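Haltar Classroom Coding Kit, 2nd edition

Product code 1408
Supplied by Dorar Learning Equipment
Price, single kit: £645 excluding VAT
Price with charging tray: £709 excluding VAT

Overview

The Haltar kit is a set of programmable control boards, sensors and lesson materials for teaching introductory coding to pupils aged 11 to 16. It is supplied as a class set and is intended for use in ordinary classrooms, after-school clubs and one-day coding events. No soldering is needed and no mains voltage is present at the boards.

Pupils write programs in the Jumar editor, either by joining blocks or by typing text. Both views show the same program, and a pupil can switch between them at any point without losing work. Programs are sent to the board over a USB cable. Wireless transfer is not supported in this edition.

Changes from the first edition

The board connector has moved from the short edge to the long edge, so first edition cases will not fit. Sensor leads are now keyed and can only be inserted one way round. The screw terminals have been replaced by spring terminals, which accept bare wire or crimped ends. Lesson cards have been rewritten and renumbered — schools holding the earlier cards should not mix the two sets.

Programs saved in the first edition of the editor will open in the current one. Timer blocks are converted on opening and should be checked before use.

What the boards can do

Each board has digital inputs, analogue inputs and low-voltage outputs for lamps, buzzers and small motors. Inputs are protected against a short to the supply rail. Outputs switch off if they are overloaded and stay off until the program is restarted. This is deliberate, and the editor displays a message explaining which output was affected.

The board keeps its last program when the power is removed. To clear it, hold the reset button while connecting the cable and release it when the status lamp changes colour.

Lesson materials

The printed cards are arranged in units. The early units cover sequence, repetition and choice. Later units deal with variables, simple functions and state machines, and end with an open project suitable for a team of four or five.

The unit on state machines was written by Hanane Ezzat and uses household equipment as its source material. Pupils list the states of a familiar appliance (idle, filling, washing, draining, spinning), decide which changes between states are allowed, and then build the controller with lamps standing in for the motor and pump. A door switch is treated as an input that must be checked before any cycle can begin.
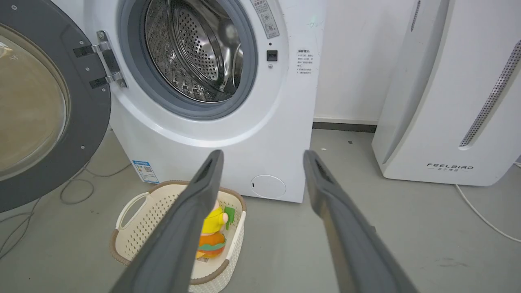

The most common error in this unit is to check the door once, at the start, and never again. The teacher's notes give two ways of correcting it. The first adds a check inside the main loop. The second uses an interrupt block, and is better left to pupils who have completed the unit on functions.

Model answers are provided for all exercises except the open project. They are held in a separate file and are not visible to pupil accounts.

Computer requirements

The editor runs in a current web browser and does not need to be installed. A local version is available for sites with filtered or unreliable connections. It must be installed by an administrator. Tablets can be used for writing programs but not for sending them to the board.

Pupil accounts can be created from a class list in CSV format. No email address is required for pupils.

Charging tray

The optional Shawky tray charges the battery packs overnight and also serves as storage. It is fitted with its own power supply and should not be used with any other. Battery packs may be left in the tray during term, but should be removed and stored part-charged over the summer.

Training and support

A half-day session for teachers can be booked with the order. Sessions are led by Hatem Berrada and are held online at present. Schools are asked to have at least one kit unpacked and connected before the session starts.

Support is by email during office hours. Please quote the product code and the serial number printed on the underside of the board.

Warranty and returns

Boards and sensors are covered for two years from delivery. Cables, battery packs and printed cards are treated as consumables and are not covered — replacements are listed on the spare parts page. Unopened kits may be returned within 30 days. Orders placed in December are dispatched when schools reopen unless early delivery is requested.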